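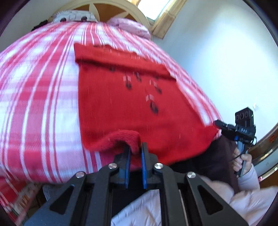
Couldn't we just buy two more pairs and be done with it? The question came in by email after the November issue, unsigned, and it is such a fair question that I have been carrying it around with me ever since. The short answer is that we probably will buy more hand-held grippers this year. The long answer is the rest of this item, so please pour yourself something warm, because I do go on when the subject is the equipment budget.

For those who joined us lately, the grippers are what we use to record household work for the cloth folding project. A person holds one in each hand and handles the bedding and clothes with them, and the recordings go to the Plerkard team, who use them to teach the arms in the back workshop. Folding on a real bed in a real bedroom has given us far more useful material than the folding table ever did, and I think everyone who has tried it would agree (even those of you who came home with sore thumbs!).

Now, the money. We have three pairs of grippers, all from Eltach, and when I wrote the first plan I put down the price of the grippers and very little else. That was my mistake and I would like to save the next person from making it. A gripper on its own is only the beginning of the bill. There are the cameras that ride on top, the cables, the storage for everything that gets recorded, a case to carry it all in, and the soft fingers, which wear down much faster than the frames do. Fingers are cheap one at a time, and we did not buy them one at a time last year, we bought them in a hurry, with fast shipping, more often than I like to admit.

So the new plan has a line called "things that wear out," and I have put $1000 in it. Fingers come first, then cables, because a cable that hangs beside somebody's hand all day gets bent in the same spot over and over. If there is anything left in November we will roll it into storage, where it will certainly not go to waste.

On the question of who to buy from, we have had two quotes. Eltach would sell us more of what we already own, and there is a lot to be said for that. The spare parts fit, the charging shelf is already labeled, and people know how to squeeze the handles. Grelik has a lighter model, which several of you have asked for, and the price per pair is a little lower. The trouble is that the fingers are a different shape, so we would be keeping two bins of spares, and the Plerkard team would need time to check that recordings from the two kinds can be used together. They have asked for 10 sessions on a loaned pair before they will say yes or no. I think that is sensible and have written to Grelik about the loan.

Then there is the Cheng fund, which many of you have asked about. It pays for equipment and not for supplies, so it can help with grippers and cameras but cannot touch the wear-out line, however nicely we ask. It will cover 85 percent of a purchase if we send in the request with both quotes attached. I have the forms half filled out on my desk.

What would help me most right now is a note from each house that hosts recording. Tell me how many hours you expect to give us, whether you have room to store a case between sessions, and which parts you have had to replace. Please include the things you fixed yourselves with tape. I know about some of them already, and I'm not cross, but they belong in the budget too. If you would like to try the lighter pair when it arrives, say so in the same note and I will put you on the list.

And to whoever sent that email, thank you! Do write again, and sign it next time so I can answer you properly.

January 10, 2024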